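Recording laundry loading episodes: how much should I vary, and when do I throw one away?

Posted in Data collection, tagged teleoperation, household tasks, bimanual

Pirmin Koller

We are gathering examples for a two-armed robot that has to load a front-loading washing machine. One operator drives both arms, and each episode runs from the garment in the basket to the garment in the drum. We have 2,782 episodes so far, nearly all recorded in one room with the same machine.

The policy trained on these does well when the basket is close to where we normally put it. If I move the basket a hand's width to the side, the left arm still goes to the old spot, closes on nothing, and carries on to the drum as though it had hold of something. I have tried a longer training run and a smaller learning rate, with no change worth mentioning.

My questions are these. Should I keep the old episodes and add varied ones, or start again? How far should the basket move between episodes? And should I delete episodes where the operator missed the first grasp and had to try again? At the moment we delete them, on the advice of the person who set up our Dradden recorder.

The machine door is always open at the start, if that matters. Closing it is a separate task for later.

Uthai Rattanakul
Accepted by the poster

Keep the old ones. Add new ones and change the mix during training so the new ones are drawn more often than their number would give them.

Your missed grasps are the first thing I would look at. If every failed attempt was deleted, the policy has never been shown a closed gripper with no cloth in it followed by a second try. It has only ever seen closing and then moving to the drum, and it has learned exactly that. Stop deleting them. Delete an episode if the operator knocked the basket over, if a camera dropped out, or if the arm hit a joint limit and froze. Keep the ones where they missed, went back and got it.

For the basket, we used a sheet with positions printed on it and the operator read off the next one before each episode. Left to themselves, people put the basket back in the same place within a few minutes. We did 50 episodes per position and then moved on, though in hindsight shorter blocks would have been better, as the operators got into a rhythm and every path came out the same. Turn the basket as well as sliding it.

Change the garment too. A single bright item on its own in a pale basket is easy to find, and the policy may be leaning on the colour more than you think. Put in something dark, something close to the basket's own colour, and a few items tangled together.

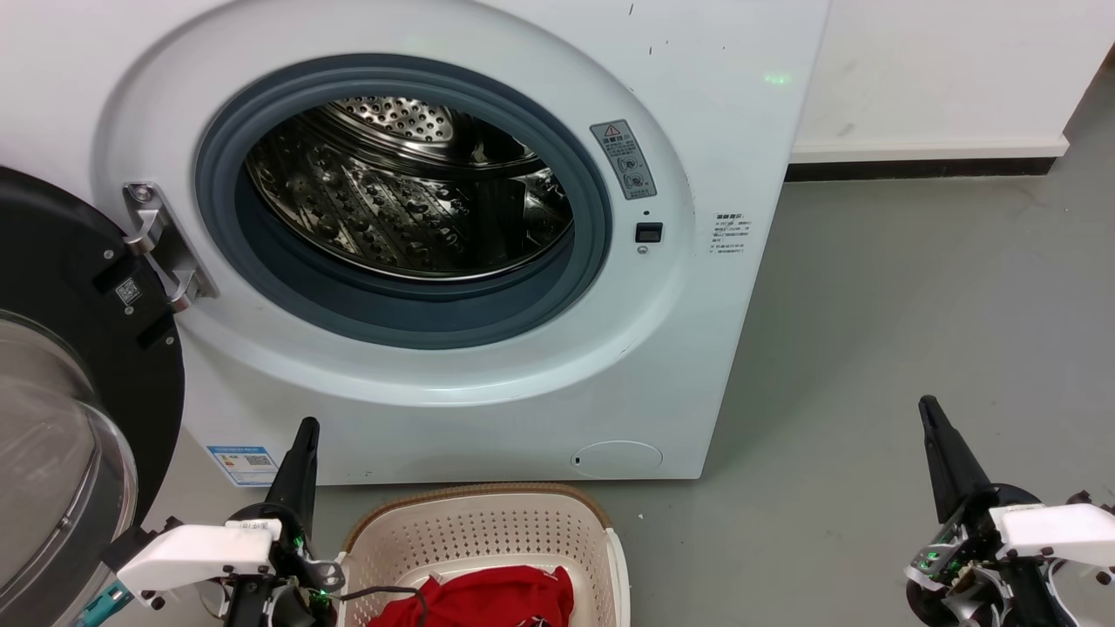 Check the start of each episode as well. Both arms should begin from slightly different poses each time, with the grippers at different heights and distances from the basket. Ours all began from the same home pose, and for a while the policy was playing back one fixed path from there without paying much attention to the cameras. Trim any long wait at the start while you are at it. A few seconds of standing still teaches it to stand still.

Hold back one basket position and one garment and never record with them, so you have something to test on. We went up to 2,922 episodes in September and the last 44 made more difference than the several hundred before them, all because they were second attempts.

cortes_bench

Just get more data. We use the Neltness arms and it sorted itself out. Also make sure your lighting is the same every time.

Pirmin Koller

Thanks Uthai. I found a folder of deleted misses on the Tondport drive, so I can put those back without recording again. I will leave the lighting as it is for now and do the basket positions first.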